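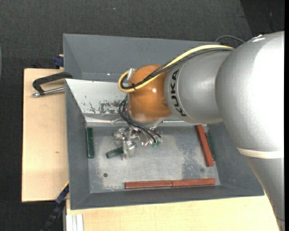 Open day at Wosedham: an afternoon with the block bins

I have been meaning to get to the Wosedham robotics open day for years, and on Thu 27 March I finally had no excuse. It's an easy train ride, the sun was out, and the program promised a side-by-side gripper comparison with visitors allowed to interfere. That last part got me out of bed!

The setup

The hall is smaller than I expected (an old print works, lovely high windows) and the picking cell sits down at the far end. It's a KUKA arm with an orange wrist, reaching down into gray sheet metal bins with sloping sides. The bins sit on wooden boards held down with clamps, which I found very cheering, having built more than one test rig out of whatever was in the garage. The objects to be picked are long rectangular blocks in red and green.

Blocks sound easy. I thought so too, for the first few minutes. Then you watch one lying along the bottom of a wall, or two reds end to end with their tips touching, and you start asking where exactly the fingers are supposed to go. A block leaning on another block is a different problem again, and Yesenia Salazar, who was running the cell, seemed to enjoy arranging the nastiest combinations she could think of.

What they were comparing

Three grippers took turns through the day. One was the lab's own metal two-finger hand. The second was a Cutivard, a softer design with padded fingertips and a wider opening. The third was a suction tool from Bunent, which I had read a lot about and never seen running.

Each one got 20 tries at a freshly jumbled bin, with the same camera and the same planning software, so the hand was the only thing that changed. A try counted if the block came up, stayed up during a short swing to the side, and could be set down in the second bin. Anything else was a miss, including a couple of very pretty lifts that ended in a clatter.

I stayed for the whole of the metal hand's run and I'm glad I did. It is quick and it is not gentle, and when it gets hold of a block near one end you can watch the long side start to tip. Often it holds anyway. It finished with 13, and most of the misses came from blocks tight against the walls, where one finger hit the slope before it could get down beside the block.

The Cutivard was better with anything lying at a funny angle, because the pads give a little as they close. In the corners it struggled more than the metal hand did, being simply fatter. Rosaura Quintero wrote the grasp planner, and she told me she had shaved the allowed approach angles twice that week to stop it bumping the sides. I asked whether a planner tuned for one hand was fair to the others. She laughed and said this was the argument they had every lunchtime.

As for the suction tool, it was wonderful on blocks lying flat, and it didn't care about the walls at all. Stand a block up on its end, though, and it went hunting for a patch big enough to seal on. I left before its last few tries, so I can't give you a score.

Having a go

After the coffee break they let us set up the bin ourselves. You drop your blocks in, stir them around with a stick, step back behind the line and pick a gripper. A boy ahead of me spent ages building a sort of log cabin in one corner, and the metal hand took the roof off it on the first attempt. Huge applause.

My own heap was less inspired, but I did get to drive the arm by hand with the teach pendant for a few minutes, and I recommend this to anyone who thinks grasping is a solved problem. I took 7 attempts to get one green block. The view you want is always on the other side of the wrist! And you become very aware of the cables, which need enough slack to follow every turn.

Cameras and cables

There was a short talk on cameras from the Wanyama group, mostly about shiny metal bins and what they do to depth readings. Glare on a sloping wall can look like a hole, or like an object that isn't there. Their fix is to take several exposures and throw out the points that disagree. I would have liked more on how long that takes per pick, and I'll write to them about it.

Someone also asked about cable wear, and we got a good ten-minute digression on loops and ties. I took a page of notes on this alone.

If you want to go

The next open day is in June. Entry is free but you have to book a slot for the cell, and the afternoon slots go first. Wear comfortable shoes, as there are only a few chairs near the front. The coffee is decent and the cheese rolls had all gone by one o'clock. I've already put my name down for the suction gripper session.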